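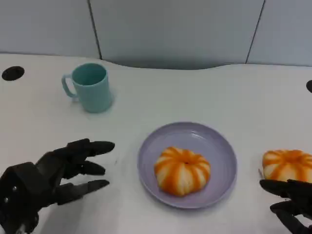

*Fig. 1. Head camera. Both hands open, one bun on the lavender plate, the second on the table by the right hand.*

**Wrist view masking in Filent: 7 points on plated objects, need a sanity check**

**msarantis** | August 29, 2023

Posting this before I write it up for the Stergiou workshop. The policy is stock Filent with head and wrist inputs, trained on 3,000 teleoperated episodes of picking up soft food and food-like items and moving them between plate and table. Two multi-finger hands, position control, no tactile input.

The change is small. During training I compute a hand silhouette for each wrist image from joint angles and the CAD model. Any wrist patch token with more than half its area inside the silhouette is replaced by a learned mask token. The head image is left alone. At test time the same masking runs live off the encoders.

Baseline is identical except that all wrist tokens go in as they are. Same data, same schedule, 4 seeds each. Mean success on held-out placements goes up 7 points with masking when the target is on a plate. When the target sits directly on the table the difference is within seed noise.

My reading is that the unmasked policy uses the look of its own fingers as a stand-in for the phase of the task. In the demos the fingers are nearly always in the same pose at the same stage, so finger appearance predicts the next action well enough that the encoder puts less weight on the object. Take the hand pixels away and it has to look at the plate.

Questions:

- Has anyone seen the same split between plate and bare table?
- Is the silhouette doing the work, or would random masking of the same area do it?

Makis Sarantis

---

**tokenbudget**

Second question first, because it decides whether there is a result. You need an area-matched random mask. Dropping patches is a regularizer all by itself, and the size of the effect you report is well inside what I get from plain patch dropout with nothing geometric in it.

Also, proprioception. If joint angles still go in as a vector, the finger pose is still available to the policy. Masking the pixels hides nothing it couldn't read from the state input.

---

**msarantis**

Joint angles go in, yes, in both arms of the comparison. I agree that weakens the "stand-in" explanation. It doesn't change the measured difference.

Random mask run is queued. To show how much of the wrist image is at stake: 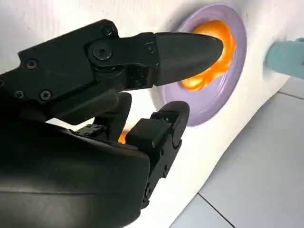 *Fig. 2. Wrist camera. The long finger crosses toward the plate and its tip covers the left side of the orange food.*

The palm housing and fingers take up most of the left half. Those tokens carry very little that the encoders don't already give. The useful part is the plate, what is on it, and the tabletop behind.

---

**s_andreadis**

I would be careful with Fig. 2 as support. At that moment the fingertip overlaps the target, and the boundary between tip and food is the most useful thing in the image for closing the hand. A patch that is more than half silhouette can still contain that boundary. Your rule throws it out.

We tried nearly the same thing on the Premance hands last December. Hard masking at patch level helped on approach and hurt on closure. Net effect was zero. What worked better for us was leaving the pixels in and adding the silhouette as a fourth channel, so the network knows which pixels are hand and can decide for itself.

Do you have success broken down by stage?

Styliani Andreadis

---

**msarantis**

Approach and closure are logged separately. Closure is slightly worse with masking, inside the noise. All of the gain is in approach, mainly fewer contacts with the plate rim. That matches your result more than I'd like.

It would also explain the plate/table split. With no rim, a low approach costs nothing.

---

**grout_line**

Different objection. How good is the silhouette? If the wrist camera extrinsics are off by a few pixels the mask edge lands on the object, and then you're training with a target that is partly erased by a varying amount. We recalibrate every session and still see drift after a hard contact.

There is also floor in the corner of Fig. 2. If the table was in the same position for all 3,000 episodes, the table edge is a localization cue. I'd move it before claiming anything about what the encoder attends to.

---

**msarantis**

Calibrated once per day, mask dilated slightly to absorb error. The dilation makes Styliani's boundary problem worse, so that is one more thing to vary.

The table was fixed. Fair point. I can collect 500 more episodes with it shifted and use them for evaluation only.

---

**tokenbudget**

Evaluate on robot rollouts with the table shifted. Action error on recorded episodes won't tell you about rim contacts.

---

**msarantis**

Yes, rollouts, with the recorded set as a side check only. Random mask numbers, first seed only: it recovers part of the plate gain and the silhouette is still ahead. One seed, so I'm not quoting a figure.

---

**tokenbudget**

Then the regularizer is part of it. Report both.

---

**s_andreadis**

I still expect the extra channel to beat either mask on closure. Our loader for it is on Ustgate under the hand tools folder. It expects the silhouette at full image resolution, before patching, and it assumes an undistorted image, so rectify first.

---

**msarantis**

Pulled it. Adding that as a third arm with the same seeds. I'll post the per-stage table in this thread when the runs are done.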